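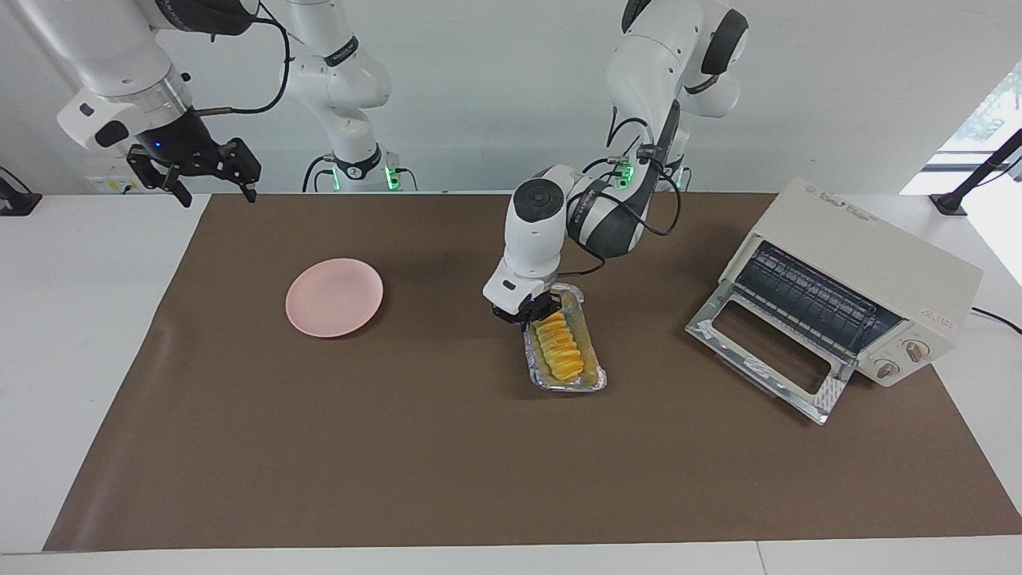
Leave the toaster oven where it is

An opinion on resetting a two-arm cell, by Fletcher Treloar

Most of the argument in our lab about the food cell concerns the arms. I think it should concern the table. The arms are calibrated, logged and serviced on a schedule. The mat, the plate and the oven are put back by hand by whoever is nearest, and then we spend an afternoon asking why a tray pick that worked in the morning no longer does.

The cell is a plain one. Two arms stand behind a white table, each with a two-finger parallel gripper. On the table are a brown mat, a pink plate and a small toaster oven set at an angle with its door down. The task is to move a foil tray of food between the oven and the middle of the mat. At Clirna we have run it in one form or another since December.

Foil is the first trouble. A tray rim is thin and crinkled, and it takes a new shape each time it is pinched. When the left arm lifts the back edge, the tray tips, the load moves the centre of mass, and the next grasp starts from a rim that is no longer straight. The usual answer is to raise the closing force. I think this is wrong. More force folds the rim sooner and hides the real fault, which in our records was nearly always tray position. I would sooner set a low force, accept a few slips, and throw the tray away after 10 grasps. Trays are cheap. Finger pads and working hours are dearer.

The oven is the second trouble. It is light, it sits on a mat, and its door is a lever. Any contact with the open door turns the whole body a little. Run 2316 is the one people here remember: the arm went in on a good path and met the side of the opening, and the log showed nothing unusual up to the moment of contact. The oven had turned 5 degrees since the last check. Two days went into the wrist encoder before anyone put a protractor on the table.

Dorottya Barta, who wrote the Birnutach reset sheet, holds that the oven should be bolted down. Her case is sound if the aim is throughput. A fixed oven gives repeatable runs, and the door hinge becomes the only moving part to inspect. My objection is that a bolted oven lets the cell forget the question. Kitchens do not bolt their ovens. I would mark the position of the feet, check it every 3 runs, and write down the error before correcting it. The written error is worth more to us than the correction.

The same goes for cables. The left arm carries its cables in loops on the outside, and a loop changes with use. It should be looked at with the arm bent down over the tray, at full reach, and again with it folded. Looking at it only in the home pose tells you about the home pose. Bíró's checklist has this right and ours did not until recently.

I would also strike one line from the sheet, the one that says "clear and wipe table". Wiping is fine. Clearing means every object comes back in a slightly different place, with no record of where it was. Measure first, then lift, then wipe.

The Farnus group has asked whether all this should be automated with a camera check before each run. Probably, in time. A camera check still needs a reference position, and someone has to decide what that is and defend it when the mat is replaced. Until that is settled I would keep the steel rule hanging by the table.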